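Layout and Surface Wear of a Two-Compartment Sheet-Metal Bin
Student project report, Margaritis workshop course
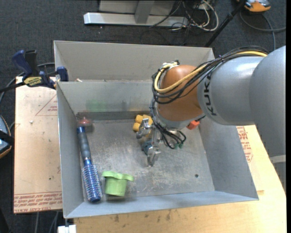
1. Purpose

The project looked at how an open metal bin with one cross panel holds small mixed parts, and how the floor wears with use. The bin was kept on a wooden tabletop for the whole term. The Clornier storage guide was used for terms only.

2. The bin

The bin is gray sheet metal with tall flat walls. The cross panel leaves a narrow compartment at the rear and a larger one at the front. All sorting was done in the front compartment. The front wall slopes outward along the bottom, and the right wall flares toward the front corner. Small blocks placed near the base of the right wall were the slowest to find.

3. Method

We ran 202 placements in 5 sessions. Each item was set down by hand, left for 80 seconds, and picked up again. Position was written down as rear, middle, left wall or right wall. Items with rounded lobes and plain blocks were logged separately.

4. Results

Plain blocks stayed where they were set. Lobed items rocked and came to rest against a wall or the divider more often. The front floor is scuffed, with pale scrape lines and dull brownish marks. There is also a small round dark spot near the lower right corner, which we left out of the wear score.

5. Further work

The Ivetby group has a similar bin without a divider. The same placements should be repeated there with a thin floor liner, using the same log sheet.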